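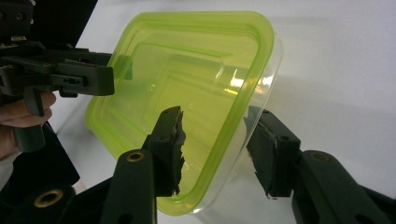
Goveddale sells the Enora as a pair of hand-held grippers for people who want to teach a robot arm by doing the job themselves first. The kit costs £3,425, and the firm's office in Blackburn says it has sold some 200 of them. Thin plastic is a fair test of any gripper, and with the pair closed on a lime-green food container the wall between the lower pads looks slightly bowed. The foam on those pads is torn and frayed at the edges. Spare pads come in packs and are not covered by the warranty.

Search Goveddale products Go

Wayne Kershaw, who designed the fingers, says the foam was chosen for grip and was always meant to be replaced. "You should get 2,000 picks out of a set," he says. "Fewer if you work with sharp rims."

Each gripper is held by an upright post and can be used alone. Most buyers take two, so that one can steady a thing while the other moves it. The software, called Imo, is included for a year. After that it is £143 a year per bench.

Shirley Ellwood runs a packing line and bought her kit in September. She found the grippers easy to learn but tiring on the wrist over a full shift, and would like a lighter version. Goveddale says one is planned but has given no date or price.

Print this article | E-mail to a friend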